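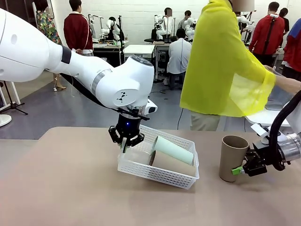
Cups and Baskets – the big room at Mondby

This gallery belongs to our small series about ordinary plastic baskets and the things people put in them. The text is by me, Ronja Midtbø, and the selection was made together with Hipólito Sosa, who has more patience than I have. Put on the page 6 Apr 2018.

I started to collect notes about baskets in October, after I moved house and found that I owned 13 of them and still had cups standing on the floor. A basket seems to be a very simple thing. But when you use one every day you begin to have opinions about the height of the wall, the size of the holes and the shape of the handle, and these opinions become strong.

Paper cups are not easy to store. They weigh almost nothing, so they roll, and if they lie on their side one cup likes to slide under another. At Memard, where I worked before, we kept them in tall sleeves in a cupboard. It was tidy, but every guest had to ask where they were. A low, open basket on the table is more friendly.
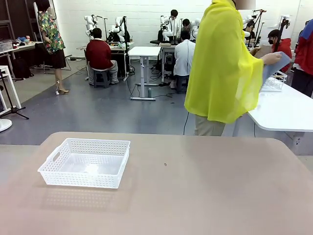
My own rule is to put the basket on the table first and only then bring the cups. When the cups come first, they take all the good places and the basket ends at the corner, where somebody will push it with an elbow. I also like a table with a calm color, so that a small cup is easy to find again.

The handle is worth a thought too. A hole cut in the short side is enough for a light basket. With heavy things inside I want two real handles, one for each hand.

Hipólito prefers the deep kind and I prefer the low kind. We have discussed this during many lunches at Mujić, without any result.
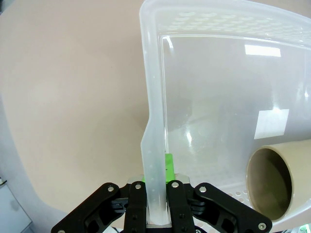
Plastic that lets some light through is my favorite for a shelf. I can see from outside that there is something in the box, even if I cannot say exactly what it is. The big bin here has this frosted white look, and I would use one like it for tablecloths or winter hats. For cleaning, I take a soft cloth and warm water with a little dish soap. A rough sponge leaves small lines, and later the dust stays in them.

Labels are another question. I write on paper tape and change it when the contents change. Hipólito writes nothing and remembers everything, or he says so.

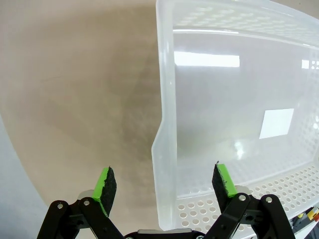
With holes in the wall, the air can move, and this is good for onions, for swimming things and for toys which come in from the garden. With a closed bottom, sand and crumbs stay inside until you carry the basket out. I turn mine over above the bin and knock on it two times – the second knock is for the corners.

The next gallery will be about drawers. If you have a basket from Bemum with the old round handles, please write to us. I am looking for one in white, and the lid can be missing.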